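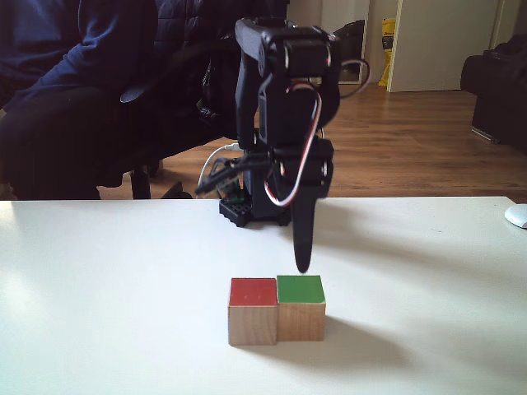

Deux cubes de bois, dessus rouge et dessus vert, sur une table blanche.

Les jeux de construction dans la salle d'attente : rapport de projet
Kevin Phelan et Suqin Xiong
27 février 2019

1. Pourquoi ce sujet

Nous avons choisi de travailler sur les jouets qu'on laisse aux enfants dans les salles d'attente, et plus précisément sur les blocs en bois. L'idée vient de Suqin, qui accompagnait son petit frère chez l'orthophoniste à Trurkorgate et qui a passé là-bas bien des après-midi à regarder des enfants de tous les âges se disputer (gentiment, le plus souvent) la même caisse de cubes. Kevin, lui, avait plutôt envie de parler des jeux de société, et il a fallu quelques discussions pour nous mettre d'accord. Nous ne le regrettons pas, même si le sujet s'est montré plus vaste que prévu !

Notre question de départ était simple : est-ce que la couleur des blocs change la façon dont les enfants jouent ensemble ?

2. Où et comment nous avons observé

Le cabinet Ellis nous a ouvert sa salle d'attente avec beaucoup de gentillesse, et nous tenons à remercier toute l'équipe. Nous y avons observé 23 enfants, toujours avec l'accord des parents et sans jamais noter de nom. Chacun de nous remplissait sa propre feuille, puis nous comparions nos notes le soir même. Au début elles ne se ressemblaient pas du tout - Suqin écrivait tout ce que les enfants disaient, Kevin dessinait les tours - et nous avons fini par adopter une grille commune, qui se trouve en annexe.

Nous avons proposé deux caisses. La première, de la marque Jirora, contenait des blocs en bois brut. La seconde, prêtée par la ludothèque Trutesitz, contenait les mêmes formes avec des faces peintes. Les séances duraient environ 40 minutes, parfois moins quand le rendez-vous commençait à l'heure.

3. Ce que nous avons remarqué

Avec les blocs peints, les plus petits se mettent presque tout de suite à trier. Ils font des tas, ils se répartissent les couleurs (« moi je prends les verts »), et cela donne un début de règle que les autres acceptent assez bien. Avec le bois brut, on voit davantage de constructions communes : des garages, des murs, et une très longue route qui allait jusqu'au porte-parapluies.

Chez les plus grands, la différence s'efface. Ils construisent en hauteur, quelle que soit la caisse, et ce qui les occupe surtout, c'est de savoir qui aura le droit de tout faire tomber.

4. Limites

Notre groupe est petit, et la plupart des enfants se connaissaient déjà de vue. Nous n'avons pas non plus tenu compte du bruit, alors que la salle est parfois très agitée en fin de journée. Enfin, les deux caisses n'étaient pas aussi neuves l'une que l'autre, et un bloc usé attire moins, tout le monde l'a vu à la maison.

5. Suite du travail

Nous retournerons au cabinet en avril avec une caisse mélangée, moitié brut, moitié peint. La ludothèque a déjà accepté de prolonger le prêt. La grille d'observation et les dessins de Kevin sont joints en annexe.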